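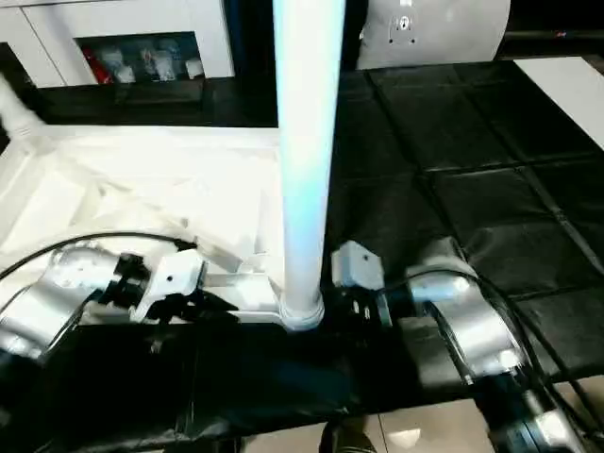

3.2 Survey of shared workrooms

Figure 3. White pole with a flared collar at the base.

Responses were collected in Tuswood and Stedier between April and 5th August. A paper form was left in each of 13 workrooms, and people who rented a bench there could fill it in at any time. Rents were taken from the posted price lists and converted to a monthly rate. Rooms run by Makokha charge by the day, so their rates were multiplied by 20.

The form asked how far people traveled, how often they came, and what would make them stop renting. Distance was the most common answer to the last question in Stedier. In Tuswood it was noise. Nearly 3000 forms were returned, and those with no answer on travel were left out of Table 2. Opening hours differed too much between the two towns to be compared directly, and they are treated separately in Section 3.3.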